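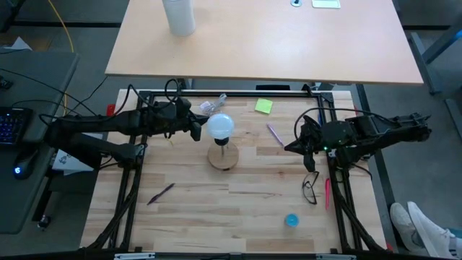 The Jara bench at Curkthorpe, left gripper beside the white sphere on its stand.

Bench rules for two-arm work: your questions

4 min read

Which benches do these rules cover?
Both of them, Jara and Muris. The rules are the same for each, so once you've learnt one bench you can walk straight over to the other and get going (a lovely thing when you only have an hour!).

Do I have to clear the table before every run?
No, and please don't! Everyday clutter is part of the Kakirska task set. Pens, a sticky note, folded glasses, a bit of crumpled wrapper: all welcome. Small, light things that an arm can nudge without harm are the idea. Open drinks, blades and anything made of thin glass stay off the bench completely.

Can I put my hand in to straighten something?
Only with both arms paused. Pausing one and reaching round the other doesn't count, even if the other arm is parked miles away from you. Say "hands in" out loud, move the object, say "hands out", then restart.

How fast may the arms go?
400 mm per second at the gripper for new tasks, 900 once the task has been signed off. We tried 1,000 for a while and the recordings were no better, so 900 it is.

What about cables?
Leave a generous loop at every joint. Before you start, move each arm slowly to both ends of its reach and watch the loops the whole way. It takes a minute or two and it's strangely satisfying. If a cable pulls tight, stop there and re-route it.

Where should I stand?
Behind the frame rail, feet on the floor, no leaning on the frame. Closed shoes only, trainers are fine.

One arm is holding the object. Can the other come in?
Yes, that's where two arms get really fun! Bring the second one in slowly from its own side, and never pass it over the top of the first.

When does a run count?
When it has a start note, an end note and an honest mark for how it went. Failed runs count too, and we love having them. The log now holds 2,536 runs and the messy ones get looked at the most.

Something got bumped. Do I need to report it?
If an arm touched the frame, the other arm or a person, yes, the same day, in the bench log. A pen rolling off the table just needs picking up (arms paused, please).

Can I suggest a change to the rules?
Please do. Write it on the last page of the bench log with the bench name next to it. The rule about saying "hands in" came from there, and we review new suggestions every December.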